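Teaching by demonstration

Teaching by demonstration is a way of giving a robot a task by showing it the task, in place of writing out each motion in code. A person does the work, or steers a machine through it, and the movements are recorded. A program is then fitted to the recordings so that a robot can make similar movements in similar conditions. The term covers several methods that differ mainly in what the person holds.

Methods

In hand guiding, the person takes hold of the robot arm itself and moves it through the task while the motors give way. The joint angles are stored as the arm moves. The method needs little equipment, but the person's hands and body are often in view of the cameras, and heavy arms are tiring to move.

In remote control, the person works a second device and the robot follows. The device may be a joystick, a tracked handle, or a small copy of the arm with the same joints. The operator may sit beside the robot or in another room. Delay between the two sides makes fine work slow, and most operators need practice before their recordings are worth keeping.

In hand-held recording, no robot is present. The person carries a gripper of the same shape as the one the robot will use and does the task with it directly. A camera fixed to the tool records the jaws and whatever lies in front of them. The path of the tool through space is worked out later from the video, from motion sensors, or from both. 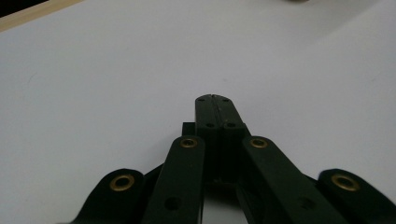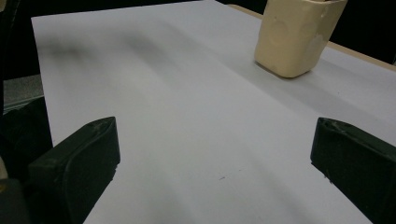 Jaws of a hand-held gripper over a white work surface: closed in the first picture, open in the second.

This page was last changed on December 22, 2025.

Recording a task

A single run through the task is usually called an episode or a demonstration. It starts with the tool away from the object and ends when the object has been placed and the tool drawn back. Short tasks such as picking up a cup may take six to nine seconds. A simple task on a clear tabletop is sometimes taught with 50 episodes, though tasks with soft or loose objects tend to need many more.

The starting position of the object is changed between episodes. If it is always put in the same spot, the program may learn the spot and ignore the object. Lighting and background are changed for the same reason, often in later sessions once the basic task is working.

The opening of the jaws is recorded along with the path. On some tools it is measured by a sensor in the linkage. On others it is read from the video, using marks on the fingers or the outline of the fingers themselves. Parallel jaws are common because one number is enough to describe how far they are open.

Sorting and use

Episodes are checked before training. Dropped objects, long pauses and lost tracking are the usual grounds for removing one. In the Sernton trials, which used a hand-held tool on household objects, almost 40 episodes were set aside after the first pass, most of them for lost tracking over plain surfaces. Later sessions added patterned mats at the edge of the work area.

Some groups keep failed episodes in a separate set - a failed grasp followed by a second try can show a robot how to recover.

Limits

A robot taught this way does best in conditions close to those in the recordings. A hand-held tool can also be moved in ways an arm cannot follow, either too fast or outside its reach, and such paths have to be slowed down or dropped. Contact force is often not recorded at all.

Related pages
Gaber linkage
Hand guiding
Kurudley method
Parallel jaw gripper
Potska work cell
Remote control of robot arms
Sernton trials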